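Teaching by Hand: A Demonstration Service Comes Within Reach of Smaller Firms

For most of the past decade, a company that wanted a robot to handle unfamiliar goods had two choices. It could pay an integrator to program each motion, or it could buy time on a real arm and have an operator steer it from a console, often slowly and at considerable expense. Haltden, a supplier of robot training data and equipment, now offers a third arrangement. Under its Savel service, people perform the task themselves with sensor-equipped hand-held grippers, and the recorded motions are used to train the customer's robot.

The service is sold in two forms. Customers may rent the Savel kit, which consists of a pair of grippers, the recording software and a set of spare finger pads, and collect demonstrations on their own premises. They may also send their goods to Haltden, whose operators carry out the work and return a checked set of recordings. The second option has proved the more popular, according to Junpei Hamada, who directs customer programs at the company.

"Our customers know their products very well, and they know very little about collecting data," Mr. Hamada said. "They would prefer that we make the mistakes before the robot does."

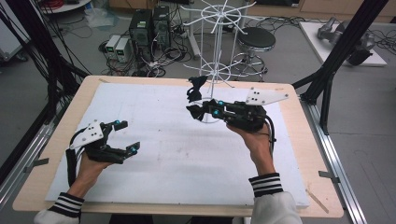
The strongest argument for the method is the ease with which an operator learns it. A new member of staff is given a single morning of instruction and is expected to produce usable recordings by the same afternoon. Two-handed work, long a difficult area for console operation, is taught from the first session. With one black gripper in each hand and a wire rack standing at the back of the board, the operator works at a distance and height familiar from any packing bench or shop counter. The small cyan-blue spheres on the grippers are markers, and the cable at each wrist is the feature operators mention most often when asked what they would change. A cordless version is under study, but Haltden has set no date for it.

Store fixtures are a fitting test for such equipment. Sullell, a distributor of gift and stationery displays, asked for a robot that could handle its wire stands during assembly and restocking. Thin rods are awkward for a standard industrial gripper. They turn in the grasp, they catch on one another, and a small error at the base becomes a large one at the top. Sullell's order called for 1298 accepted demonstrations, divided among 13 separate tasks, and was completed in May.

Toshiko Katayama, who managed the project on the customer's side, described the results as encouraging but uneven. Tasks involving a single part were learned quickly. Those in which one hand steadied the stand while the other worked on it required more recordings than the original plan allowed, and 142 demonstrations were set aside because the two hands had fallen out of step with each other in the data. Haltden repeated these without charge, as its terms provide.

"We had assumed that the difficult part would be the robot," Ms. Katayama said. "A good deal of our time went into agreeing on what a correct demonstration should look like." 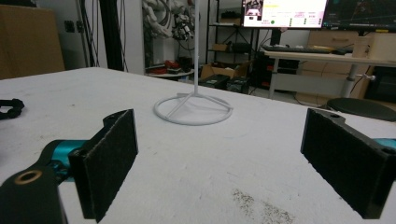
Her remark points to a limitation that prospective customers should weigh with care. Savel records what its operators do, including their habits. If one operator always approaches a part from the left and another from above, the trained robot may hesitate between the two. Haltden addresses this with a written task guide, prepared before recording begins and signed by both parties. The guide for the Sullell order went through several drafts, and the company now advises customers to set aside two weeks for this stage alone.

Finger pads are a further point of interest. The kit is supplied with soft pads as standard, and the same pads should be fitted to the customer's robot so that the grip matches the recordings. They wear with use and must be replaced on schedule. The monthly rental of 340 dollars per gripper includes one replacement set; heavy users should expect to order more.

Competition is also increasing. Okabe, whose console system is used in several of the same markets, maintains that recordings made on the actual robot transfer more reliably, and for tasks near the limits of an arm's reach this appears to be a fair claim. A person can place a hand-held gripper in positions that many robot arms cannot match. Savel's software flags such motions after each session, but it does not warn the operator while the recording is under way.

For firms with light goods, frequent product changes and no robotics staff of their own, the service merits serious consideration. Those with a single heavy task that seldom varies will find conventional programming less costly. Haltden offers a trial order covering one task, with the fee credited toward a full contract signed within the same quarter.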